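Keerthana Chacko
22nd January

1/14
I run the finishing room at a small laundry and alterations shop in Drestside. People keep asking me if a machine can fold yet. I've spent enough time with folding machines this month to have an opinion, so I'm putting it in one place.

2/14
Background for anyone new. We do hotel linens, restaurant napkins, and walk-in clothes. Linens are already mostly automated. A flatwork ironer and a folder will take a sheet from a person's hands and give it back in thirds. That has been true for decades and it isn't what people mean when they ask.

3/14
What they mean is the walk-in pile. Sweaters, kids' pants, scarves, one fitted sheet, a bathrobe with the belt missing. Nothing in the pile is the same as the thing before it. This is where all the labor goes in my shop and also in my house.

4/14
Cloth is hard for a machine for a boring reason. A box has a shape and keeps it. A shirt has a different shape every time you put it down. The machine has to work out which part of the heap is a corner, and often the corner is underneath.

5/14
The second problem is layers. If I want to pick up the top layer of a folded piece, I rub it a little with my thumb and it separates. I have never thought about this in my life. Teodor Dinu, who taught me pressing, used to call it "asking the cloth." A gripper closes and gets one layer, or two, or a pinch of the table pad.

6/14
Weave matters more than I expected. Twill is easier to read than plain weave because the diagonal ribs bend where the cloth bends. Look at how they run straight on the flat part and then turn steeper up on the fold. 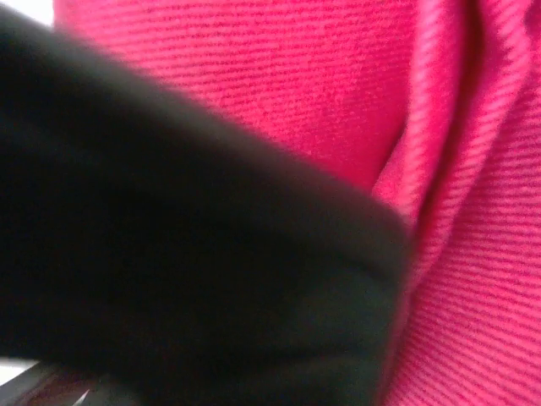
7/14: WHAT WORKS TODAY
Flat rectangles. Towels, napkins, pillowcases, dishcloths. If the piece starts out reasonably spread, a two-arm setup can fold it and the result is fine. I would put those towels on a shelf. The corners are a little off, but so are mine at the end of a shift.

8/14: WHAT HALF WORKS
T-shirts. The fold itself is okay. Getting from heap to flat is the slow part -- grab, lift, look, drop, grab again. I watched one shirt get picked up 11 times before it was laid out. It did get there. I could have done a short stack of them in that time, and I was holding a coffee.

9/14: WHAT DOESN'T
Fitted sheets, anything with a lining, anything slippery, anything with straps. Socks are odd. Picking one up is easy and finding its partner is easy. Turning one right side out is where it stops. Buttons are out. I haven't seen a machine do up a cuff button on a real shirt at any speed I would pay for.

10/14
On price. I asked for a quote on a Feltus folding cell for the walk-in side. I won't post the number because it came with terms, but I did the math against hours. We fold 412 walk-in pieces in a normal week. At that volume it doesn't pay. A big plant doing only towels would get a different answer, and I think some of them should be looking at it now.

11/14
Also on price: the quote covers the machine. It doesn't cover the person who stands next to it and takes out the things it can't do. In my shop that person would be folding anyway. Siiri Lindqvist runs a bigger place than mine and bought a sorting line from Partanen last year. She kept the same number of people and moved two of them to repairs, where she was short. She's happy with it. I'm only passing that on, it's her shop.

12/14
At home the math is worse and the space is worse. My laundry gets folded on the bed. There is a cat. The one home unit I've tried, an Ivlow, wants each shirt clipped to the front by hand, and by the time I have clipped it I have both shoulders in my hands and could just fold it. I gave it two weeks. It's in the hall closet.

13/14
Some replies to things people have sent me already:

"What about steam tunnels?" Good for hanging garments. We have one. It takes out wrinkles and doesn't fold.

"Can't you just make the clothes easier to fold?" Uniform suppliers already do this to some extent. Customers at my counter are not going to.

"Is it taking jobs?" In my room, no. I have had an opening for a presser since last summer and I've had three applicants.

"Is it slow because it has to be careful?" Partly. Speed it up and the cloth starts to swing, and then it isn't where the machine thought it was.

14/14
So, can a machine do the folding. Towels, yes. T-shirts, yes if you're patient and don't need the table. The rest of the pile, no. I asked Eino Kinnunen, who services our ironer, for his guess on when the rest gets solved, and he said he'd rather talk about my bearings, which do need replacing.

Adding one more since a few people asked: yes, I would try a machine on just the napkins. Same size, same cloth, 14 to a bundle, all day long. If anybody has one running in a small shop, tell me how much floor it takes up with the doors open and how often you have to clear it. Musyoka Were has offered to measure our back wall for me -- there is less of it than I remembered.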